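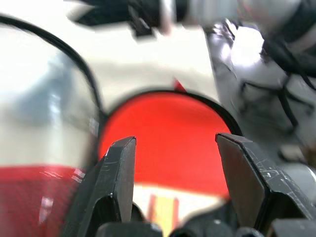
Hilley Felt Furniture Pads, Heavy Duty

Sold by the sheet, 2 sheets per pack

Your downstairs neighbor knows when you sit down to dinner. Stick these under the chair legs and she'll have to find another hobby.

The felt is dense wool blend, 3 mm thick, and you cut it to size with kitchen scissors. The adhesive is stubborn – wipe the leg clean first, press hard, and leave the chair upside down overnight. Yes, overnight. Eat standing up.

Fits: wood and metal legs with a flat foot. Rubber feet shrug it off.
Color: gray, or what Dimard calls oatmeal.
Rated load: 140 pounds per leg.

Orders placed before July ship free from our Brannigan store. For bulk orders, ask for Noemi Yazzie at the counter. She will want to know your floor type before she quotes a price.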